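Open Day Floor Check, Parcel Handling Demo, Atesside
Filled in by Evie Horrocks, November

1. Signs at the scan station can be read from the visitor side. YES
Big bold lettering, barcode facing up. Even the kids got it – one of them started correcting the adults!

2. Arm covers and sleeves checked before the first run. YES
Went over both arms with the Tomano crew at 9:30. No splits found. 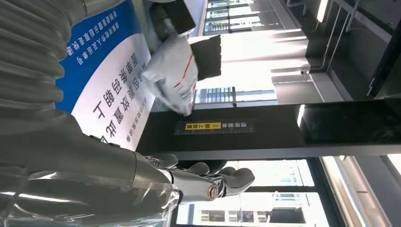
3. Stop button tested. YES
Tested 2 times, once with the belt running. I loved how quickly everything went quiet.

4. Fingers kept clear of the scanner bar during slow moves. YES, with comment
Ask Falley to raise the approach path by 13 mm before the afternoon group. Lovely smooth motion otherwise.
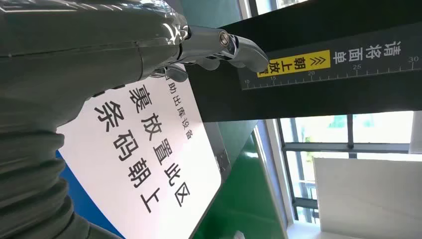 5. Visitor line taped and respected. MOSTLY
We had roughly 200 people through and they do creep forward when the hand starts to close (so did I). Wider tape next time.

6. Parcels suitable for the demo. YES
Soft mailers only, 177 in the bin at opening, nothing heavy.
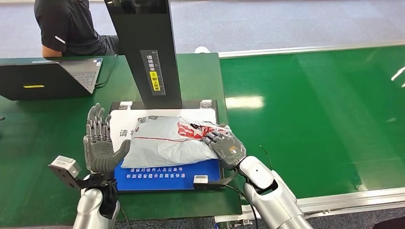 Whiteley would like the voice prompt turned up before the next visit, as people at the back couldn't hear when a parcel was ready to take.

7. Cables off the walkway. YES
Recheck after lunch.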